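A small table should stay small

In my company we moved to a new office on two floors, and for about 9 months I have been thinking about the little tables. Everybody discussed the desks and the chairs. The small table by the railing received whatever was left over, and I believe it is the best furniture we have.

My opinion is simple. A shared office needs one surface where no work is done. At a desk you see the monitor and you remember your 46 unread messages. At a small table you see a bottle, a booklet, a picture frame, and after a minute your eyes are rested. We paid 2,000 dollars for a meeting screen from Drarix, and I have never seen a person become calm in front of it.

Of course such a table must be defended. If it is large, someone will bring a laptop. If it is empty, someone will put a box there. So I say: three or four objects, chosen with care, and a dish under the glass so that it has its own place. Also put it where you can look down to the entrance and the green outside – a wall is not enough for tired people.

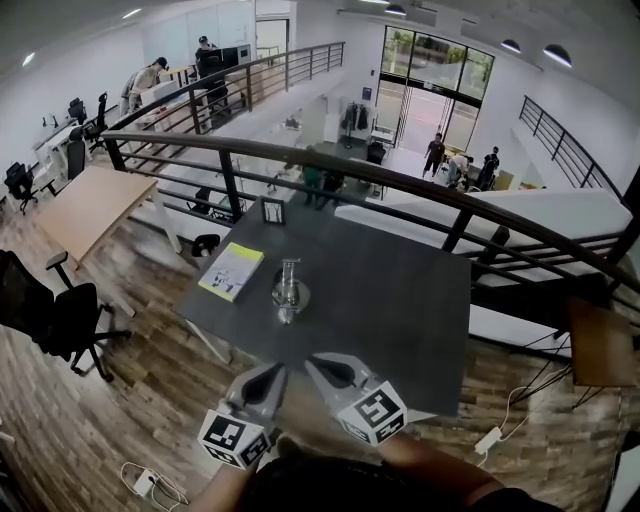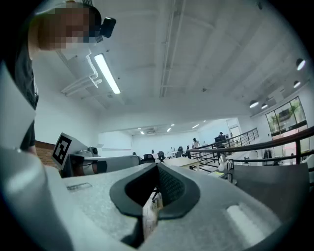

A reader who signs as Pratulness does not agree with me. In his office the same kind of table was full of old mail by October, and he would prefer a good shelf, because people respect a shelf more than a table. I have thought about this, and I still want the table, but I accept that someone must take the mail away on Tuesday.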